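Home | Projects | Term Reports | Student Work | Contact

Do Shared Tool Libraries Save Anyone Money?
Term report, Household Economics
Kalevi Honkanen

Why I picked this

Every article I read about tool libraries repeats the same claim: most home tools sit in a drawer all year, so sharing them must save money. I wanted to see if that holds up in a town like Clolldale, where the Pirnstead Tool Library has lent things out since May of last year. Its flyer says members "save hundreds." I asked where that came from and was told it was a general feeling.

I sent a short survey to 100 households and got 68 back. That is a good return, but I handed most of them out near the library, so people who like the place are probably overcounted. I should have used a second spot across town and I ran out of weeks.

What people borrow

I expected ladders, tile saws and carpet cleaners. Those are the things that cost a lot and get used once. Some people did list them, but the most common answer was plain hand tools, the kind sold in any hardware store. I find this hard to square with the savings claim. If you borrow a screwdriver, you have saved the price of a screwdriver, minus the trip both ways.
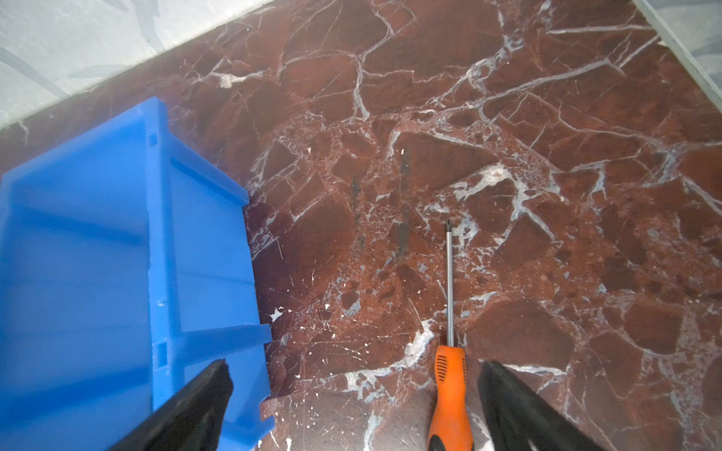

The cost side

Membership is $18 a year. Late returns cost extra, and 10 of the households said they had paid a late fee at least once. Two of them had paid more in fees than the tool would have cost new. The library does not put that on the flyer.

I also tried to count travel. This part is weak. I asked people how long the trip took and most wrote "not long," so I left travel out of the totals. Leaving it out makes the library look better than it should.

Returns and storage

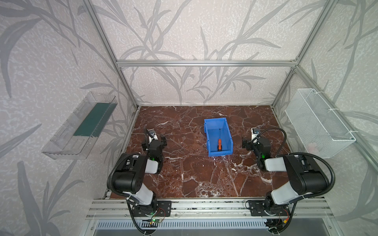 Returns are where I think the model is shakiest. Rana, the sign-out program the library uses, records that an item came back but has no field for its condition, so a worn tool goes out again with the same listing as a good one. Storage is a smaller problem, though it adds up in staff hours. One tool to one open bin, like the orange-handled screwdriver in the blue one, is easy to check at a glance - but it eats shelf space, and a library with a full stock of hand tools can't give each one its own container. Mixed bins take less room and more sorting. I could not get figures for either method, only opinions.

What I can and can't say

For large tools the savings look real. For small ones I don't believe the claim, and my survey gives me no reason to. A few people told me they joined to meet neighbors, and that may be worth $18 to them, but then the flyer should say so. My teacher asked if I would join. I would borrow the tile saw and buy the rest.

Related reports
- Bus Passes or Gas: One Family's Costs
- Is the Gukuvden Swap Market Really Cheaper?
- School Lunch Prices in Clolldale
- Who Uses the Repair Night?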